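Tracking marker cubes from a head camera: detection, pose and smoothing

Part 3 of the Grellard tooling notes

In the last part we recorded synchronized video and gripper widths. In this one we turn the video into two hand trajectories, one per gripper, that the policy trainer can read. You need a calibrated head camera, the Grellard package, and at least one recorded session. If your lens is a wide one, go back and run the fisheye calibration first. The pinhole model will give you poses that look fine in the center and drift badly toward the edges.

1. Set up the cube file

Each cube is described by a small text file that lists its faces, the marker ID on each face, and the side length in millimeters. Ours are 45 mm. Measure the printed black square, not the cube edge, and type that number into marker_size. Mixing up the two is the most common mistake we see, and it shows up as hands that float a few centimeters too near or too far.

Left and right cubes must not share any IDs. Name the files cube_left and cube_right and put them in the session folder next to the calibration.

2. Run detection on a short clip

Don't start with the full recording. Cut out 16 seconds where both hands are working over the board and run:

grellard detect --session paewai_04 --clip short

The tool writes one row per visible face per image, with the corner positions and a reprojection error. Open the viewer and step through a few images by hand. Look for one where a cube is turned away from its usual attitude, as those are the ones that cause trouble later.

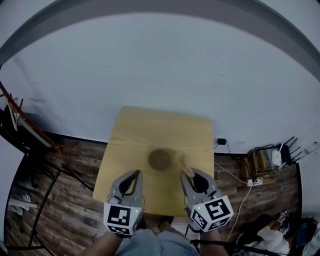 Both grippers at the board, with the right cube tilted at an angle.

When a cube is tilted, the corner finder has fewer pixels to work with on the faces that point away from the lens. Set min_side to 50 pixels to begin with. Any face with a shorter side is dropped before the pose step. If you lose too many images this way, lower it a little at a time and watch the error column.

3. Solve for the cube, not the face

A single square marker seen nearly head-on has two poses that fit almost equally well. If you solve each face alone, the hand will flip back and forth between them. Pass --joint and all the visible faces of a cube go into one solve:

grellard pose --session paewai_04 --joint

If only one face is visible, the solver keeps both candidates and picks the one closer to the previous pose. This works as long as the previous pose was right. After a gap longer than 8 images it stops guessing and marks the stretch as missing until it sees two faces again.

4. Apply the tip offset

The pose you have now belongs to the cube. The trainer wants the point between the fingertips. The transform from one to the other lives in tip_offset, and it is different for left and right – do not copy one to the other and flip a sign. Rochelle Donnelly wrote a small script, fit_tip, that solves for it from a recording in which you hold the tips on one fixed point and swing the handle around. Run it again any time a cube has been taken off and put back.

With soft fingers the tips bend when they press on something. We ignore this. The offset is fitted with the fingers relaxed, and the gripper width signal is stored separately.

5. Smooth, but lightly

The default filter works on position and rotation separately. Leave the window alone unless you see jitter while the hands are still. A wide window rounds off the moment of contact, and the policy then learns to close a bit late. Keith Pearce spent most of April finding that out on the Wusthorpe sessions, so the tool now prints a warning if you go past the recommended value.

6. Export

grellard export --session paewai_04 --format zeltlow

The Zeltlow format stores both hands relative to the head camera at each time step, plus the camera's own motion if you have it. Missing stretches are kept as gaps. Do not fill them by interpolation at this stage, as the loader can skip them.

If the export fails with "clock mismatch", the width log and the video started too far apart. Rerun the sync step from part 2 with --search wide and export again.

Part 4 covers the loader settings and checking a trajectory by replaying it in the simulator.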